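News > Press > Releases > Sestetti 2

FOR IMMEDIATE RELEASE
Nov 6, 2025

Sestetti 2 mod gets its big household update, free for all players

Groltance, the small mod team behind Sestetti, today put out version 2 of its storage and chores mod for life simulation games. Free. No early access window, no paid tier. Download is live now on the Groltance page and should show up in the in-game mod browser once it clears the queue.

Short version: Sims put things away. They did this before too, badly. The old build had one "Tidy" interaction and the Sim would walk to the nearest container, whatever it was, and drop everything in. Books in the toy chest. Plates in the toy chest. A lot of mail about the toy chest.

New in version 2:

- Sort By Owner, on any container
- Sort By Type, on any container, off by default
- 68 recolors across the whole storage set
- Toddlers can take things back out (autonomous, can be turned off)
- Neat Sims no longer cancel Sleep to tidy
- New script file, delete the old one FIRST

"The sorting was the whole request list, pretty much," said Yuxi Tan, lead scripter on Sestetti. "I had a rewrite half done in July and threw it out. This one checks the container before the Sim starts walking, so no more of that turning around in the hallway thing."

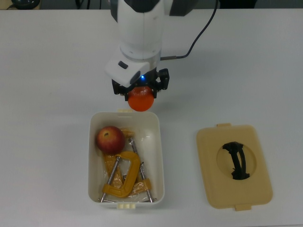 Erlinda Buenaventura, after a week on the test build, wrote that her biggest household finally gets through a morning without a queue at the shelf, but that Sort By Owner still gets confused when two Sims share a bedroom, and she would like a per-room setting before she puts it in her main save. Groltance says the shared bedroom problem is known. Fix is planned for the first patch. For now, assign the container to one Sim by hand and the other one will leave it alone.

Performance. The old mod checked every object on the lot each time a Sim went idle, and big lots felt it. Version 2 checks only the room the Sim is standing in, then the next room over if nothing fits. Players on large community lots should notice the difference most. Anyone who liked the old behavior can get it back with the Whole Lot toggle in the settings menu, but expect some lag.
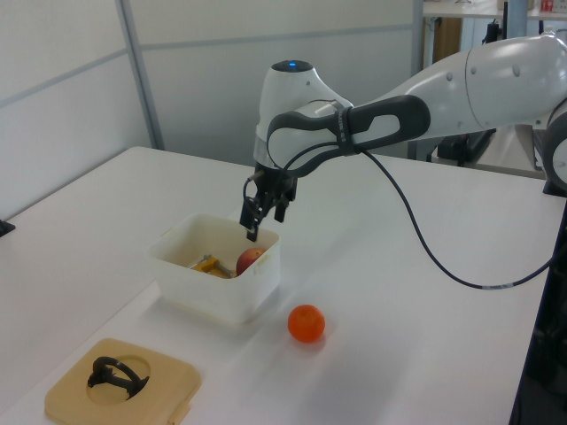 Meshes were redone by Paloma Ferreira, who also made the recolors. Everything in the set is base game compatible and the old swatches keep there place in the catalog, so saved rooms won't go gray. The new open bin comes in a translucent white plastic, same sort of look as the bin on the white tabletop in the picture, and it was the hardest swatch to get right because the game wants to draw see-through objects behind windows. There is a solid version for players who run into that. Slots on the bin were also moved down a little so items don't float.

Compatibility: works with the Zou chore pack, version 5 or later. Does not work with Havivcombe, which edits the same idle behavior. Load both and Sims will reset every time they pick something up. No plans for a patch between the two at this time, though the team says it is open to it.

Translations are in for Romanian (Iulian Bălan) and Simplified Chinese (Fengying Fu). More are welcome, the text file is in the download, send it back in the same format please. Don't rename the strings.

To install: take out the old Sestetti files, clear the cache, put the 2 new files in the Mods folder, not more than one folder deep. Script mods must be turned on in game options. Existing saves are fine, but containers will need thier owners set again.

Bug reports go in the thread on the Groltance page. Include the error file and say which other mods are loaded. Reports sent by direct message will get missed.

Screenshots, swatch sheets and the full change log are available on request.

Press contact: Paloma Ferreira, Groltance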